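Home Topics Unsolved New Post Members Log in

Tikitz Community Help > Small Arms and Grippers

**Fingertips fine after homing, then they creep. Where do I start?**

bench_by_the_window
Posted 3/11/18

Hello all, first proper post from me, so forgive me if it runs on a bit. I look after a two-arm bench cell at our place in Drilton. Both arms carry the Jukside two-finger gripper, the black one, with a small camera looking down over the fingers. I didn't build the cell, I inherited it along with a ring binder and a drawer of odd screws, and I've been learning it as I go. Most of what I know about it I've learnt from reading old threads on here, so thank you for those.

The trouble is with the fingers. I home the gripper in the morning, and I run the little closing routine out of the binder, and everything is lovely. The tips come together square and the readout says 214 when they are fully shut on nothing. Then we get on with the jobs and somewhere during the day the thing starts dropping its grip on anything thin. Big items are never a problem. It will pick up a bottle or a box all afternoon. It's the thin, flat bits of metal that go, and the worst of the lot are zips, because there is so little to hold and you have to keep hold of it the whole way round a corner.

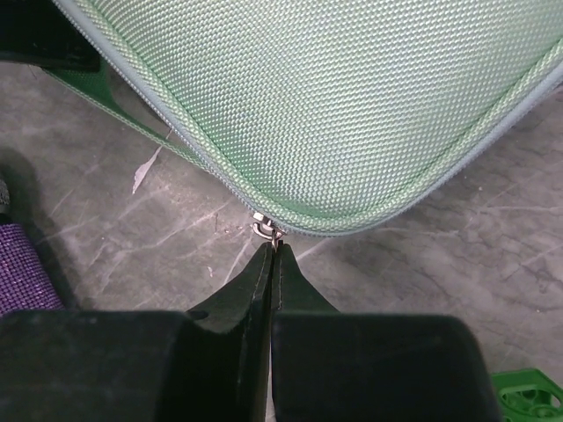 What happens is that the tab rotates between the tips. It doesn't fly out or anything dramatic, it just turns a bit, and then a bit more, and by the time the arm has changed direction for the second side it has worked its way to one edge and we lose it. If I stop the job, open up, home again and have another go, it holds beautifully. So my first thought was that the zero is drifting. My second thought was that the tips themselves are worn and the homing is somehow covering that up. They do have a rather tired, dusty look to them. My third thought was a cup of tea.

Things I have tried so far. I wiped the tips with a dry cloth, which helped for part of a morning. I turned the closing force up one step and didn't like the noise, so I turned it back down. I swapped the left finger with the right finger, which was a silly thing to do because the screws are different lengths and it took me ages to get them back. I also counted, because the binder says to count everything: on the last two days it has gone off after almost 460 closes, and the reading when shut on nothing had moved by then, though I am ashamed to say I wrote it on my hand and washed it off.

I should say that the other arm has the same gripper and the same fingers and, as far as I can tell, the same settings, and has never given us a moment's bother. It mostly does the steadying and passing while this one does the fiddly work. This week they've both been on the first-aid box, which is a decent test because everything in it is a different thickness, from the bottles down to the flat packets.

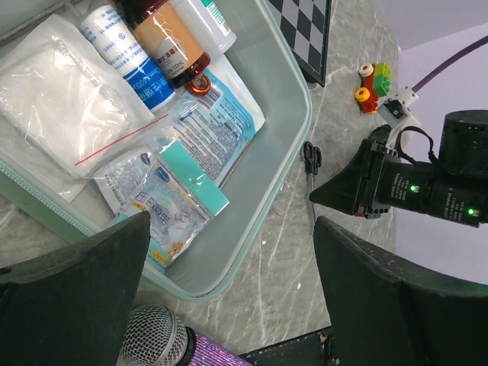
I did wonder about the electronics, and I spent a whole evening reading the manual's chapter on fault codes. There are no codes at all on either unit. I've been going by the lamps, and I was hoping somebody could tell me whether I can trust them. The gripper reaching in from the right has its two green lights on, which I've always taken to mean homed and happy, and mine shows the same two greens even when it is in one of its slippy moods. So either the lights don't know about this sort of fault or there is no fault and I'm looking in the wrong place. The scissors by the box are another one that behaves: mine will lift them by the black handles perfectly well, yet give it a packet from the same job and the packet slides.

So, do I re-home more often and put up with it, do I order new tips, or is there something behind the fingers I ought to be looking at? I'm handy enough with a hex key but I have never had the cover off the body and would like to be talked into it gently. Sorry for the length!

18 people found this useful Reply Share Report

oldgreasegun
Reply, marked as accepted

Hello and welcome, and please don't apologise for the length. I wish everybody put in what they'd already tried. It saves such a lot of going round the houses.

I've had four of these Jukside grippers through my hands over the years and I'd bet a good lunch on the finger carriers. Behind each finger there is a small sliding block, and the finger bolts to that with two screws. The block runs on a rail and there's a thin adjusting strip down one side to take up the slack. When the strip backs off, the finger can rock a tiny amount. You won't see it with the gripper open and you won't see it when it closes on nothing, because the tips push against each other and straighten themselves up. Put something thin and narrow between them, though, and the load is all at one end of the finger, and over it goes. That is your tab turning.

It would also fit with the scissors and the bottles being all right. A fat handle fills up the whole face of the finger and there's nothing for it to pivot on. And if the other arm is mostly steadying things, it simply hasn't done the miles.

On the lamps: on mine, green means power and comms, and that's your lot. They will shine away merrily with a finger hanging off. I wouldn't use them for anything except checking that the cable is in.

This is how I would go about it, and I'd set aside a quiet hour the first time.

Power down and let the fingers go slack. Hold the body in one hand and try to rock each finger towards and away from you with the other, pinching it right up at the tip. Compare one with the other, then do the same on the good arm so you know what a healthy one feels like. A healthy one has a sort of dead, oily feel with no click. If yours clicks, you've found it.

Take the fingers off and put each one down on a bit of paper with its own screws beside it, and write L and R on the paper. (I learnt that the way you did.) While they're off, look at the faces of the tips under a good lamp. If there's a shiny patch where the texture has gone, you'll want new tips in the end whatever else you do. If they are just dusty, wash them in warm water with a drop of washing-up liquid, rinse them and let them dry fully. A dry cloth only pushes the dust about.

The cover is four small screws and it lifts straight off. Nothing springs out at you, I promise. Wipe the old grease off the rails, which will probably be grey and gritty by now, and put back a very thin smear of fresh. Then nip up the adjusting strip a little on each side, moving the block by hand after every touch. You want it to slide the full way with no tight spot. If it feels stiff, you've gone too far, so back it off and start again. There's no hurry.

Put it all back and home it, and then do the step I think your binder may be missing, which is to warm it up before taking the closed reading. Run it open and shut for 20 minutes with nothing in it and home it again after that. From cold, the grease is thick and you get a flattering number. I would be quite suspicious of a 214 taken first thing in the morning, and a lot more interested in what it says after lunch.

Then do your zip test with the same case and the same corner, and write the number down on something that isn't your hand! Let us know how you get on.

31 people found this useful Reply Share Report

quickfix_77
Reply

just turn the force up to 100 and leave it. thats what we do and never had a problem. the noise is normal

2 people found this useful Reply Share Report

slowandsteady
Reply

Please don't do that one above, or not as a first go anyway. We ran ours like that and bent a carrier, and the part took until April to turn up. The noise you heard was very likely the strip complaining, and you did well to listen to it.

I agree with nearly everything in the long reply, and I'd only add a couple of things from our own bench. If you do end up ordering tips, have a look at the Bortolotti ones. We fitted a pair with a softer face and they're much kinder to narrow metal. They do wear quicker, and they are a hair longer than the originals, so your grasp height will want bringing up to match or you'll be poking the table. Change both at once. One old and one new will drive you up the wall, they never shut level and you'll spend your time chasing it in the software.

The other thing is the camera. After you've had the fingers off, check where the tips sit in the wrist view before you run any job. Ours came back a touch to one side after refitting, which was entirely my doing for tightening one screw right up before starting the other. The arm was then reaching for the edge of the tab when it should have had the middle, and I blamed the rails for two days. Do the screws up a little at a time, turn and turn about, with the fingers lightly closed so they line each other up.

As for homing more often in the meantime, yes, I would, it does no harm. We do it whenever we change from one job to another and it's a habit I have kept even now ours is behaving.

9 people found this useful Reply Share Report

bench_by_the_window
Comment on accepted reply

It clicks! Left finger only, and once I'd felt the good arm there was no mistaking it. Cover came off without any drama and the grease was the colour of a wet pavement. I've cleaned it and taken up the strip, tips are drying on the windowsill on their labelled bits of paper, and I'll do the long warm-up and the zip once they're back on. Will post the afternoon reading when I have it.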